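Making the most of a long, narrow hallway?

Posted by Virna, 2025-04-29

Hello all! We moved into a ground-floor flat in April and I am completely in love with it, apart from the hallway. It runs the whole length of the place, it's very narrow, and the only daylight comes through the glass over the front door. The walls are a sort of tired magnolia that I suspect dates from 2003, when the building was last done up.

I'd like it to feel like part of the home and not just the bit you hurry through with your shopping. I've got paint money but not builder money. Should I go pale and bright, or be brave and paint it dark green? And can you put any furniture at all in a space like that? Coats are a real problem, we have so many coats.

Sleiman
5 helpful votes

Oh, go dark! I did ours in a deep bottle green two years ago and I still grin when I come through the door. A gloomy hall painted white tends to look grey, whereas a dark one looks as if you meant it. The rooms that open off it seem huge by comparison.

A few things I learnt along the way:

Paint the skirting and the door frames the same colour as the walls. It stops the eye hopping about, and you don't have to cut in a hundred edges.

Use a wipeable finish up to elbow height at least. Bags, bikes and children all scrape along a narrow wall.

Put in warm bulbs, and more than one fitting if you can. Two or three wall lights make a lovely rhythm as you walk down, and plug-in ones save you calling an electrician.

For coats, hang a long peg rail high up and keep only this season's coats on it. The rest live under our bed in vacuum bags. Shoes go in one of those slim tip-out cabinets, which barely sticks out at all.

I'd also hang the biggest mirror you can manage on a side wall, opposite a doorway if possible, so it borrows light from the room across from it.

Sidow

paint it white. mirror at the end. done

Virkilier
Regular poster

Lovely advice from Sleiman on the walls, but please don't forget the floor! In a corridor it's the thing you see most of, and it does half the work.

If you have boards under the carpet, lift a corner and have a look. Ours were filthy, and they came up beautifully with a hired sander and a weekend of dust. 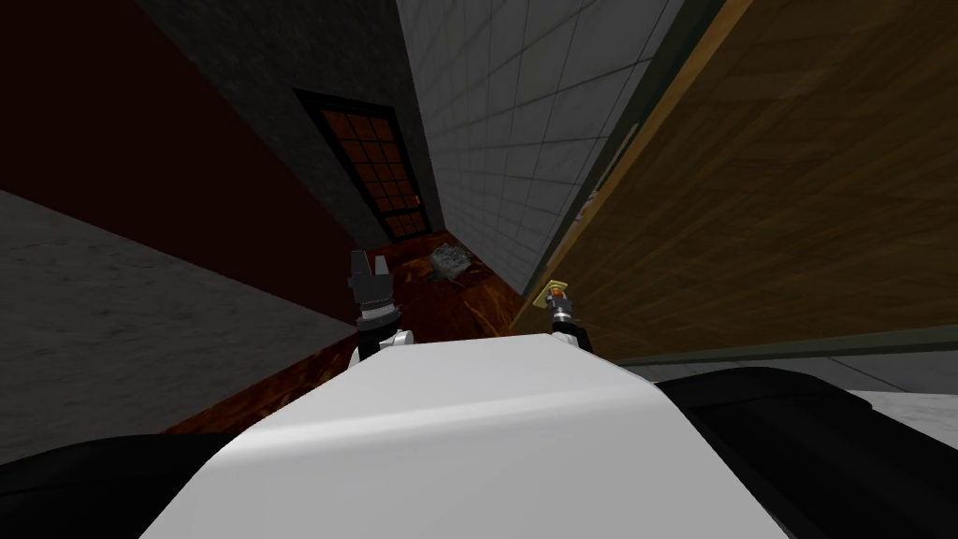 Shine is the other thing to decide. A glossy floor bounces what light there is down the length of the hall, so it's a good partner for dark walls, but it does show every footprint and bit of grit. We went for satin as a compromise and I'm very happy with it. Get a proper doormat too, the widest that fits between the walls, and sweep more often than you think you need to.

If you'd like a runner, leave an even strip of floor showing on each side and put a grippy underlay beneath it. Stripes going lengthways will make the hall look longer still, so I'd choose a pattern that goes across, or a good busy one that hides the mud. Do post the colour you pick, Virna - I'm hoping for the green!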